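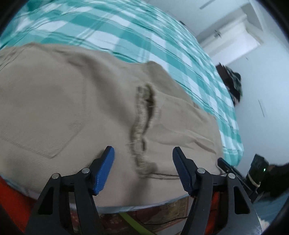 Page last modified: December

Standton Craft Studies 1241
Unit 2 Handout: Needles and Thread for Hand Sewing

Instructor: Sharada Chacko
Room 288, Wednesday section

This handout accompanies the second unit and should be read before the sampler is begun. Students who have completed the introductory workshop at Flikimville may omit the section on threading.

Needle types

Sharps are the general-purpose hand needle, of medium length with a small round eye. Betweens, also called quilting needles, are shorter and suit small, even stitches through several layers. Embroidery needles resemble sharps but have a longer eye, which accepts stranded floss. Tapestry needles have a blunt point and are used on canvas and other open weaves.

Within each of these types, a higher number indicates a finer needle. A size 10 sharp is finer than a size 5 sharp. Sizes should not be compared across types.

The needle should pass through the cloth without force. If it must be pulled with pliers, or if it leaves a visible hole beside the thread, another size should be tried on a scrap before work continues.

Thread

All-purpose polyester thread is strong and has slight stretch. Cotton thread has little stretch and takes an iron well. Silk is smooth and is often preferred for basting fine fabrics, where it can be removed with little trace. Stranded cotton floss is divided before use; most work in this unit calls for two strands.

Where an exact color match cannot be found, select the slightly darker shade. A single strand laid across the cloth gives a better indication of color than the full spool.

Threading and length

Cut the thread at an angle with sharp scissors. A working length from fingertips to elbow is recommended. Longer lengths tangle and wear as they are drawn repeatedly through the cloth — beginners in particular tend to cut too much. If the thread begins to twist, let the needle hang freely until it unwinds.

Sampler requirements

The sampler carries 33 points. Each student will work one row each of running stitch, backstitch, whipstitch and slip stitch on plain-weave cotton, followed by one row of backstitch in divided floss. Label each row with the needle type, needle size and thread used. Knots are to be placed on the wrong side.

Samplers are due at the start of class. Cotton squares are available from the supply cabinet; needles and thread are to be provided by the student.

Filed under: Course Materials > Needlework > Handouts

Contact the Studies Office | © Standton Craft Studies | Back to top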